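小さい本棚の整理をしていたら、韓国語の勉強ノートが出てきた。最初の一冊。ページの半分がハングルの練習で、残り半分は何を書いたのか自分でも読めない(笑)せっかくなので、独学2年でやってよかったこと、やらなくてよかったことをだらだら書いていきます。長いです。

1/
最初の三か月は単語帳ばかりやってた。2000語のやつ。赤シートで隠して、覚えて、忘れて、また覚えて。で、旅行先の食堂でひとことも出てこなかった。「水ください」が出ない。単語は知ってるのに!

2/
そこから音読に切り替えた。同じ短い会話文を一週間ずっと読む。月曜はつっかえるけど、週末には台所で皿を洗いながら口が勝手に動くようになる。うちの猫はたぶん「いらっしゃいませ、何名様ですか」を韓国語で覚えたと思う。

3/
発音はオンラインのナムギル先生(Nam-gil Ko先生)に直してもらった。パッチムが全然だめで、初回の授業はほぼ「パ」と「バ」と「ッパ」で終わった。先生いわく、日本語話者は息を出すのを遠慮しすぎらしい。口の前にティッシュを垂らして練習するの、地味だけど効きます。

4/
書くほうは、毎晩9行だけ日記。10行だと長く感じるのに9行だと書ける、謎の心理。内容は本当にどうでもいい。昼に食べたもの、電車が混んでたこと、上司のネクタイの柄。どうでもいいことのほうが語彙が増えるんですよね。「ネクタイの柄」なんて教科書に出てこないもん。

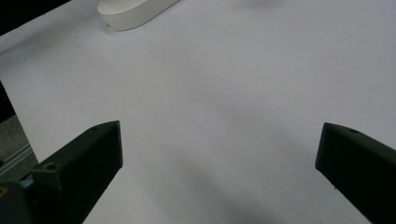 5/
アプリの話。いろいろ入れたけど残ったのはJirentだけ。連続記録が166日まで伸びて、熱を出した日に途切れた。あの時はほんとに落ち込んだ……。でも切れてからのほうが気楽に続いてるので、記録にこだわる人は一回わざと切ってみてもいいかも。

6/
言語交換も一年くらいやってる。相手はビンナさん(Bit-na Baeさん)、火曜の夜9時から。前半が韓国語、後半が日本語。最初のころは話すことを台本みたいに全部用意してたけど、用意した話題は五分で終わるし、脱線した先のほうが面白い。先週は「おにぎりの具で何が一番えらいか」で全部つぶれた。ビンナさんはツナマヨ派、私は昆布派。決着つかず。

7/
逆にやらなくてよかったこと。文法書を三冊並行で読むやつ。説明の用語が本によって違うので、同じ活用を三回別物として覚えかけた。一冊をぼろぼろにするほうがいい。あと、字幕なしドラマを根性で見続けるのも、初級の私には早すぎた。三話目で誰が誰の兄なのか分からなくなって脱落。

8/
敬語はいまだに苦手!日本語の感覚で「うちの社長はいらっしゃいません」みたいに言うのが韓国語だと普通で、頭では分かってるのに口が止まる。身内でも目上なら敬語、って毎回心の中で唱えてから話してる。

9/
よく聞かれるけど、試験は受けるか迷い中。受けると決めたら過去問ばっかりになりそうで、音読の時間を削りたくない気持ちもあり。受けた人、勉強の配分どうしてました?教えてほしいです。

あと、ティッシュの練習は柔らかいやつだと口に張りついて大変なので、薄めのメモ用紙がおすすめ。今日の日記はまだ3行なので書いてきます〜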